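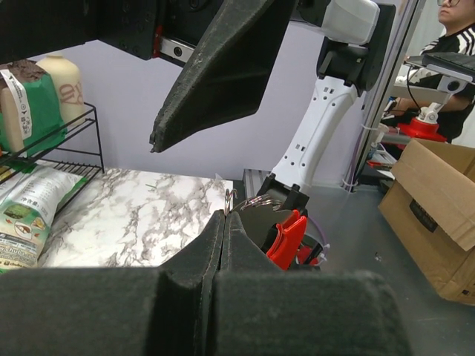
White arm on the right, red finger at the end of it.

So I finally got a copy of the Dristska record. The second one, with the long organ piece on side two, and I've been playing it so much this week that I'm starting to hear it in the shower. If you only know the first album, this one is a lot stranger and (to my ears anyway) a lot better!

A bit of background for anyone new here. Dristska were a four-piece who made two albums for the tiny Nulska label, both pressed in runs of 3000, and then split up before anybody outside their home town had heard of them. Nélida Valdebenito sang and played the organ, Emiliano Escobar was on guitar, and I've never managed to find out for sure who the flute player was. The sleeve just says "flute: a friend." If you know, please tell me, it's been driving me nuts for years.

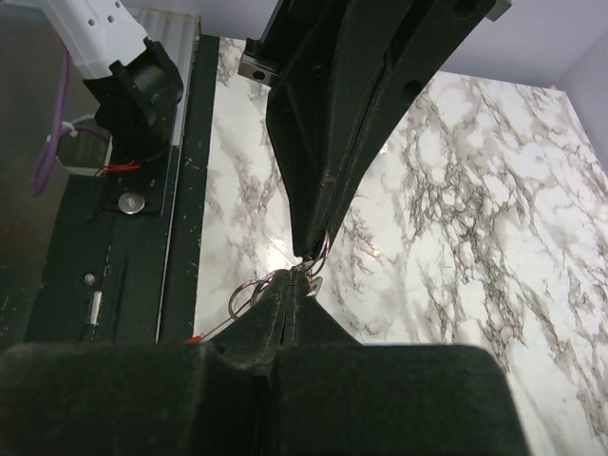 Side one is five short songs, and the third one, "Grinix," is the keeper. It starts with just bass and a cymbal, then the guitar comes in way too loud, and Nélida doesn't sing a word until it's almost over. My old tape of it had a dropout right at that spot, so hearing it clean for the first time gave me goosebumps. The other four are good too, though I could live without the one with the spoken bit.

Then there's side two. One track, a little slow in the middle, but the last stretch with the organ and the flute chasing each other is as good as anything in my collection, and I have 720 LPs at last count, so that's saying something. Parvaneh Nazari told me in the comments last time that she likes the live tape better. I still need to hear that one, Parvaneh!

I paid 150 dollars for mine, which is more than I've ever spent on a record. There's a light scuff on side one and my copy has the plain inner sleeve, no lyric sheet. Mounir Ghoneim has the sheet and promised to type up the words for me, so I'll add them when they come.
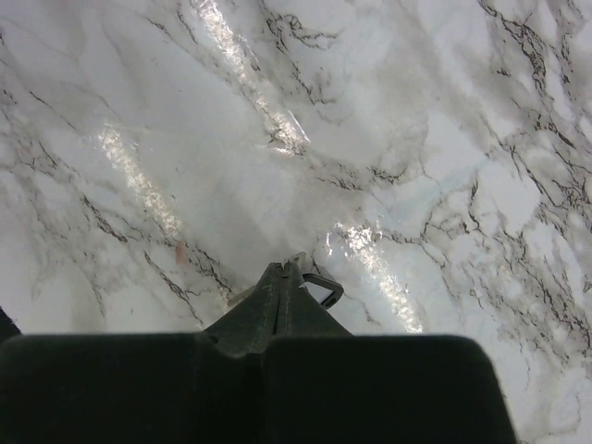
Lots of dark veining, and shiny with it.

Next up is the Taşdemir single, the one with the blue label. I want to get to it in September, once the new stylus gets here. If anyone has a spare copy with a decent B-side, drop me a line, mine skips all through the chorus.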